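The Level at Grukcombe

The gauge read 50 at dawn and 48 at noon. Salamatu Yakubu entered both figures in the lock register, which had been kept at Grukcombe without a gap from 1646.

"Seepage," said Bañuelos, from the footbridge.

"Seepage takes a week to lose that much." She closed the lower sluice by eight turns and waited. The needle fell again.

She wrote the third figure under the others, initialed it, and went down the ladder to the Fluten gate with a lamp. The water behind it was moving upstream. 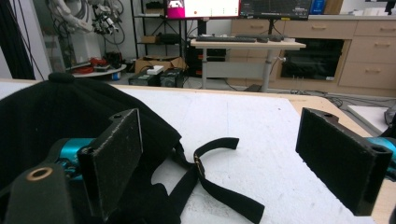
Black fabric on a white table.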